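Re: [pressed-glass] Sutcliffe celery vase, is the foot right?

Hello all, and thank you Rostyslav for raising this one, it's made my evening!
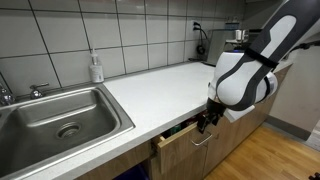 Rostyslav Savchuk wrote:
> I bought a celery vase last month, sold to me as Sutcliffe, in the
> Ulell pattern. Clear glass, scalloped rim, star cut into the
> underside. My trouble is the foot. Every Ulell piece I've handled
> has a plain round foot and this one has a shallow step all the way
> round. Pattern number 1374 is moulded inside the bowl, quite faint.
> Is it a marriage, a later copy, or have I just not seen enough
> of them?

I'd say you just haven't seen enough of them, and I'm rather jealous. I have 18 pieces of Ulell now and two of them have the stepped foot, a sugar basin and a small comport. Both carry the 1374 inside the bowl, and both are faint, so I wouldn't let that worry you. My plain-footed ones have the number much crisper and a bit lower down.

My own theory (do shout if you disagree) is that the stepped foot came first and the mould was altered when they started making the bigger sizes. The glass on my two is a touch greyer as well, and heavier in the hand. If you stand yours on white paper by a window you should be able to tell straight away.

As for a marriage, run a fingernail up the stem where it meets the bowl. Pressed in one go, the mould seams carry straight on from foot to bowl. If they jump sideways, or you feel a ridge of something that isn't glass, then I'd worry. There should be three seams.

The later copies by Mirnevell are lovely things but they have a flat base with no star at all, so you can rule those out.

Could you measure the foot across, step included? My comport is 5 inches exactly. And has the rim been ground? Run a finger along the tops of the scallops, they should feel slightly rounded and a bit slippery, never sharp.

I'll bring both of mine to the Prirnura fair in August if anyone would like to handle them side by side. I'm sharing table 30, near the tea urn, and I'd love to see the vase if you can face carrying it on the train!

Oh, and if anyone has a lid for the Ulell butter dish, even a chipped one, please write to me off list.

Best wishes to all,
Margery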